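Acústica de un salón pequeño: notas de medida y corrección

Llevaba tiempo aplazando el tratamiento de la sala. Los síntomas eran los habituales: graves hinchados en el sofá, palabras que se emborronan en los diálogos y un eco metálico, corto, al dar una palmada cerca de la pared del fondo. Mi error durante meses fue tocar el ecualizador del amplificador antes de medir nada.

El procedimiento que sigo es el de Hernán Rivadeneyra, con quien compartí taller en Dovness. Un barrido senoidal por altavoz, micrófono omnidireccional a la altura del oído, tres posiciones de escucha y ninguna corrección activa. Después se mira la caída temporal por bandas y, solo al final, la respuesta en frecuencia. Invertir ese orden lleva a corregir con filtros problemas que son de tiempo.

Primer dato: un modo axial muy marcado en 45 Hz, que corresponde a una longitud de algo más de 3,8 m. Coincide con la dimensión mayor libre entre paramentos. La caída en esa banda es lenta y se oye como una nota única que se pega a cualquier línea de bajo.

El segundo problema está en medios y agudos. Techo liso y pared desnuda devuelven casi todo, y el eco de la palmada sale de ahí. Un cuadro enmarcado no absorbe nada apreciable en esa zona.

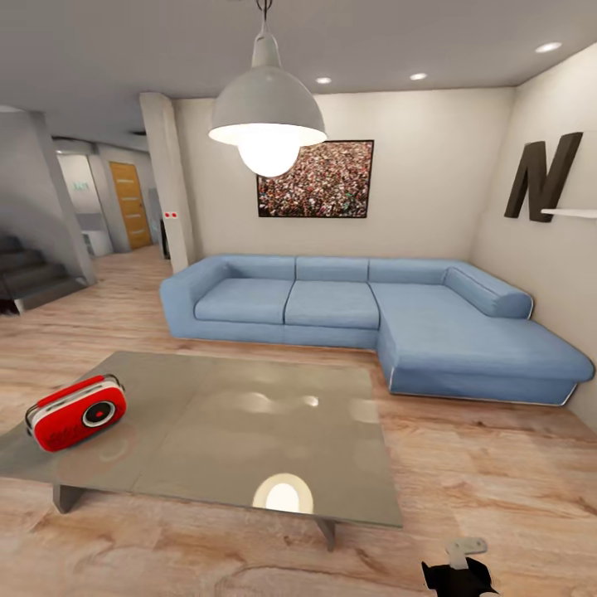 Pared del fondo, con el cuadro y la lámpara colgante.

Zuweira Amoah me preguntó por correo si no bastaba con paneles finos de espuma. Para el eco de palmada, sí, en parte. Para 45 Hz, no: la longitud de onda es de 7,6 m y una espuma de cinco centímetros resulta transparente a esa frecuencia. Además se produce un efecto indeseado – se apagan los agudos, los graves siguen igual y la sala acaba sonando más oscura y más confusa que antes.

Lo que he montado es lo siguiente. En las dos esquinas traseras, absorbentes de lana mineral de 100 mm con otros 100 mm de cámara de aire. Funcionan razonablemente por encima de 120 Hz y poco por debajo. Para el modo grave, un resonador de membrana Zorneck, sintonizable, colocado donde la presión es máxima. La sintonía de fábrica no coincidía con la de mi sala y tuve que añadir masa a la membrana en dos pasos, midiendo entre uno y otro.

El suelo merece un párrafo aparte. Una superficie dura y plana entre altavoz y oyente genera una primera reflexión que llega pocos milisegundos después del sonido directo y produce un filtro de peine. En mi caso la primera cancelación cae en 422 Hz, en plena zona de la voz. El acabado del pavimento influye poco; lo relevante es que sea rígido y continuo. Una alfombra de pelo largo atenúa los agudos de esa reflexión, pero a 422 Hz hace muy poco.
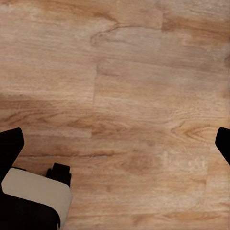

El suelo de lamas, visto de cerca.

Probé a elevar los altavoces con los soportes Adjei. Al cambiar la diferencia de recorrido, la cancelación se desplaza pero no desaparece. Los dejé en la posición más alta, en la que el tweeter queda casi a la altura del oído.

Eliécer Chávez sostiene que el mobiliario resuelve la mitad de cualquier salón doméstico. Estoy de acuerdo con matices. Un sofá tapizado grande es un absorbente de banda ancha bastante decente en medios, y uno en L presenta más superficie. Una mesa de centro metálica hace lo contrario: reflexión especular a medio camino entre altavoz y oído. En la curva de energía-tiempo suele verse como un pico aislado, fácil de confundir con el del suelo. Para distinguirlos basta retirar la mesa y repetir el barrido.

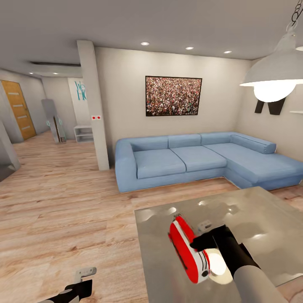 El sofá en L y la mesa de centro.

Resultados tras la corrección: la caída en el modo grave se ha acortado casi a la mitad y el eco de palmada ya no se distingue de oído. La cancelación de la voz sigue ahí. No tengo intención de ecualizarla, puesto que el valle se mueve con la cabeza del oyente.

Queda pendiente el techo. Réjean Fortin me ha pasado los planos de los difusores que hizo en Groltitmont, de profundidad reducida, y pienso construir dos en enero. También repetiré la serie con las cortinas abiertas, que en todas estas medidas estaban cerradas. Los archivos de los barridos los envío por correo a quien los pida.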